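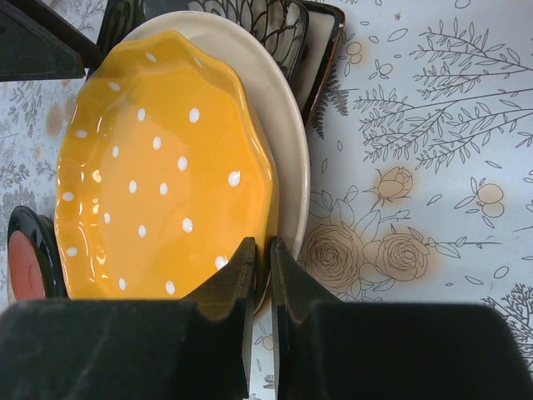 Costume Contest and Holiday Party Rules: Frequently Asked Questions

Last revised in October. Applies to the Badden Hall party only. The Vieira Street children's party has its own rules sheet.

Who can enter the costume contest?
Anyone with a party ticket. Entry is free. Register at the side desk before 7:30 p.m. and pin the number card to the front of the costume. Late entries are not judged.

What are the categories?
Most Creative, Best Homemade, Best Group and Scariest. A costume can be entered in one category only. The category cannot be changed after the number card is issued.

What counts as homemade?
At least half of the visible costume must be made or altered by the entrant. Store-bought shoes, wigs and makeup are allowed and do not count toward either half. A purchased costume with added trim goes in Most Creative.

Can I enter a costume I wore last year?
Yes, unless it won. A winning costume can be worn to the party but not entered again, even in a different category.
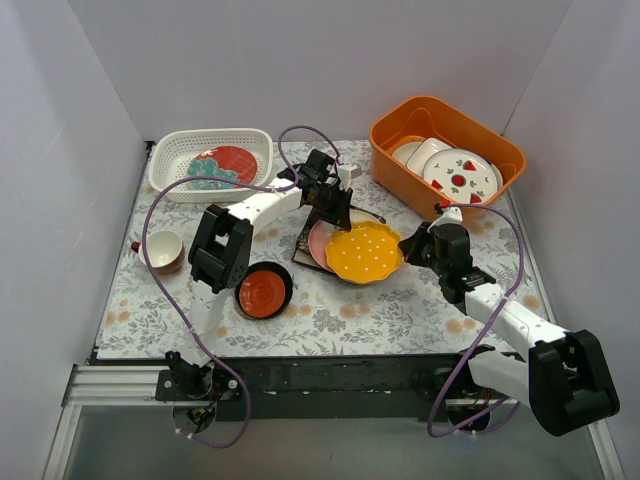
How many people can be in a group?
Two to eight. The group gets one number card and one prize. All members must be present when the group is called. Each group has 60 seconds on stage - the timer starts when the first member steps up.

Is there a size limit?
Costumes must pass through the hall doors, which are 31 inches wide. Sections that fold or detach are fine. Stilts and wheeled platforms are not allowed on the stage.

Can I use lights or sound?
Battery power only. There are no outlets on the stage. Fog machines are not permitted because they set off the smoke detectors.

What about props?
Prop weapons must be foam or cardboard. Glitter, fake blood and anything else that drips or sheds must be dry and fixed before you enter.

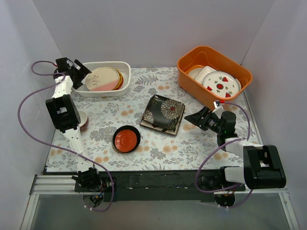
How is judging done?
Three judges score each entry from 1 to 10 for idea, construction and fit to category. Scores are added. If there is a tie, the higher construction score wins. If that is also tied, the prize is split.

What are the prizes?
The Most Creative winner receives the Trovico cup, held for one year, and a gift card. Other category winners receive a gift card only.

How many tickets are sold?
300, which is the limit for the hall. Tickets are not sold at the door. Refunds stop one week before the party.

Where do I park?
Use the Rotance lot behind the hall. The front lot is reserved for permit holders until midnight.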